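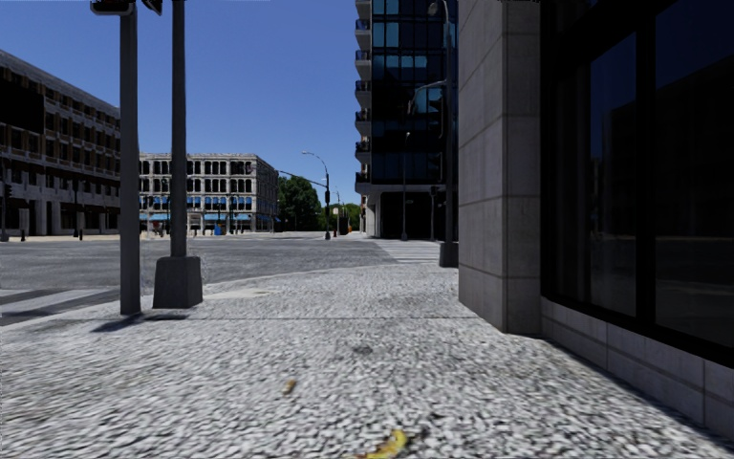
Tendora teleop kit – two months in
Print this page | E-mail this review

I bought the Tendora kit in April because I wanted to teach a sidewalk robot to get around a street corner without writing a single line of planner code. You drive it yourself with the hand controller, it records what you do, and later it tries to copy you. The kit comes with 16 practice maps, and I've spent nearly all my time on one they call Skendunstead, a downtown corner with cobbles and a big intersection.

First, the good stuff! Setup took me one evening, and the controller feels great – light triggers, and a thumb stick with just enough push-back that my turns came out smooth. I recorded 61 drives before my hands got tired of it. Poles and their concrete footings make for nice steering practice, and then you can put people on the sidewalk and show the robot how wide a berth to give them.
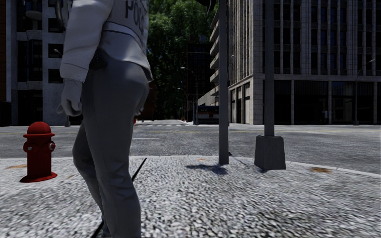 I went slow and wide past anyone on foot, and I'd tell you to do the same, as the thing copies your bad habits just as happily as your good ones (ask me how I know). My friend Achilleas Drakos drives like he's late for a train and his recordings were useless to me.

Now the gripes. Each recording stops at 90 seconds and there's no way to change that. The cable is too short. And the playback screen is clumsy next to the old Traveck one, where you could trim a bad ending in 2 clicks.

Still, I'm keeping mine. If you can find it on sale, grab it, and buy a longer cable while you're at it.

Last updated: April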